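Vikura room correction: is anyone hearing a difference?

Posted by hissandhum, October 28, 2025

I've had the Vikura streaming amp for long enough to have an opinion, and my opinion is that the room correction does very little. You put the mic where your head goes, it plays a load of swoops, the app draws a lovely flat line and tells you the room is "optimised". Then I play the same records and they sound the same, only a bit quieter.

I matched the levels by ear as best I could and went back and forth. My other half couldn't pick it either, and she has better ears than me.
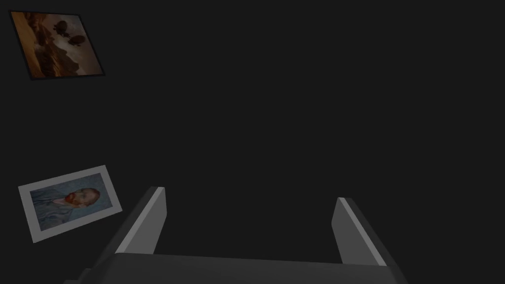

The speakers are Burkix standmounts, nothing exotic. Before anyone asks, I did the full 9 position measurement, twice, and got two different curves. That bothers me more than anything. If it's measuring the room, and the room hasn't changed, why has the answer?

woollyterminal wrote:
Because you didn't put the mic in exactly the same 9 spots. An inch matters up top. Limit the correction to the bass and try again. Mine took out a boom I'd lived with for years.

hissandhum wrote:
Did it take out the boom or did it turn the bass down? You can do that with a knob.

woollyterminal wrote:
It cut one narrow band. A tone control can't do that.

pentodepete wrote:
I'm with the OP. The Vahidi add-on licence is the same trick with a nicer graph. I'd want to see a before and after taken with somebody else's mic, not the one in the box marking its own homework.

drultcombe_hifi wrote:
I did that with a borrowed mic. There was a real dip in the peak at the low end, and above that it was a mess, arguably worse than with it off. So you're both half right, sorry.
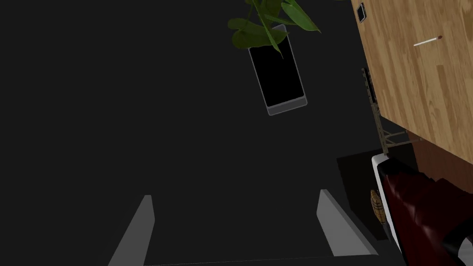 What does annoy me is the advice in the manual. It says to clear "reflective objects" from near the listening seat and then says no more about it. Does that mean the coffee table? I've got a pot plant with big heart-shaped leaves and I'd be amazed if a bit of greenery like that shifts anything you could hear, yet there are people on here who swear by moving theirs. Show me a measurement.

woollyterminal wrote:
Leave the plant. Move the sofa off the back wall.

hissandhum wrote:
Can't, there's a radiator and a door. I'll try bass only tonight, but if I get a third different curve it's going back.

pentodepete wrote:
Keep the box.

Recent in Amps and Streamers
Burkix standmounts on a shelf, bad idea? (7 replies)
Vahidi licence refund, has anyone managed it?
Do speaker cables need running in? (locked)
Vikura app keeps losing the network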